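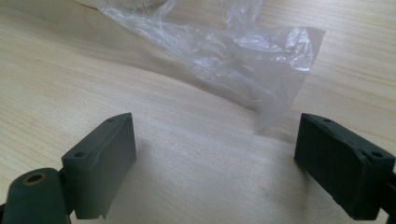

## 3. What people call the thing

Earlier work on household vocabulary has mostly asked people to name objects in drawings, and people shown a drawing behave very well. They say "bowl" when the artist has drawn a bowl. They rarely say "the one Grandma's rice goes in," "the other one," or "that," and yet these three expressions made up a good share of what we heard once we went into kitchens and stopped showing people drawings.

This section looks at the naming of open containers in the Kultton recordings, which cover 50 speakers in Grustness, Fasden and Crenshaw. The recordings were made during ordinary cooking and cleanup, and 600 requests were transcribed in full. By a request we mean any stretch of speech meant to get an object from one person to another, including those that failed, those answered with the wrong object, and one in Crenshaw that was answered with a lecture on asking nicely.

### 3.1 The shape account and its troubles

The usual account says that names for containers follow shape. Wide and shallow gives "bowl," tall and narrow gives "cup," and somewhere in between lies a gray zone where speakers hesitate. Fill the container with mashed potatoes and the zone moves toward "bowl"; fill it with coffee and it moves back. We have no quarrel with any of this as a description of people sitting at a desk.

Kitchens add two difficulties. The first is that many objects in them were bought as one thing and live as another. A dishpan that has held bread dough every weekend for years is a dishpan on the receipt, if there is a receipt, and a dough bowl everywhere else. The second is that members of a household have heard each other's names for things so often that the names no longer need to describe anything. Hatsue Arai and Junpei Arai, who cook together most evenings in Fasden, use "the boat" for a round mixing bowl. Asked separately where the word came from, each credited the other.

Figure 2 gives a modest case of the difficulty. The container at the right is large, rounded and cream-white, with a thick rolled rim, and shape alone doesn't settle what to call it. "Tub" and "bowl" both have a fair claim. Our own notes use "tub" on one page and "bowl" on the next, in the same handwriting, and we have left them that way as data on the authors.

Noguchi's coding scheme, which we adopted early and have regretted at intervals, handles objects like this by asking whether the rim is "functional." Osamu Noguchi has explained to us several times what this means. The rest of us can now apply the test reliably as long as he is in the room.

**Figure 2.** A large container with a thick rolled rim. Shape leaves the choice between "tub" and "bowl" open.
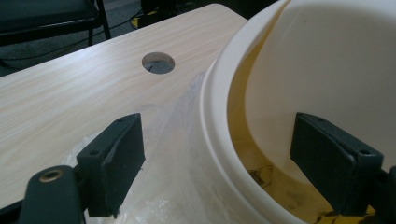

### 3.2 Names by use

We sorted the requests by whether the noun described shape ("the round one"), use ("the salad thing"), owner ("your mother's") or nothing we could identify ("the guy"). Pronouns with pointing were kept in a class of their own, where they did extremely well.

Use beat shape in all three towns. The preference was strongest when the container was empty, which surprised us, as an empty bowl would seem to offer little except its shape. Speakers asked for "the popcorn bowl" with no popcorn in the house. One Grustness speaker asked for "the soup one," received it, and filled it with clothespins. She went on calling it the soup one throughout, including when she told a visitor to hang up the laundry.

Age made less difference than we had predicted in our grant application. Children aged eight were as committed to household names as their parents were, and a good deal less patient with outsiders who didn't know them. Lăcrămioara Mocanu, who did most of the fieldwork in Crenshaw, was told by one child that she had brought "the wrong blue," a color term that on inspection referred to a colander.

### 3.3 When requests fail

A request was scored as failed when the listener asked for clarification, brought something else, or left the kitchen. Failures bunched around newcomers: in-laws, roommates in their first months, and fieldworkers. Among people who had shared a kitchen for longer, even a bare "that" usually worked, at times with the listener's back turned.

Repairs were more interesting than we had hoped. Handbooks suggest that a speaker who has been misunderstood will add information, moving from "the bowl" to "the big white bowl." Some did. Far more repeated the same word louder. A third strategy, not found in the handbooks, was to narrate the object's history until the listener gave up and opened every cabinet. In 18 cases the speaker went and got the object personally, and in most of these the name was then said once more, slowly, with the object held up.

Abdelghani Zaki has argued within our group that this last behavior is teaching and should be counted as a successful request with a delayed payoff. The remaining authors hold that it is annoyance. Both readings predict that the listener will know the word next time, and the recordings made the following March bear this out, so the disagreement has no effect on the results and has been allowed to continue.

### 3.4 Limits of the sample

All of our speakers agreed to be recorded while cooking, which leaves out people who would not, and we suspect that their vocabulary is livelier than the one reported above. We also have little on storage. Lids are excluded entirely. The pilot study included them, and the transcripts from that stage contain long passages in which no noun of any kind was used.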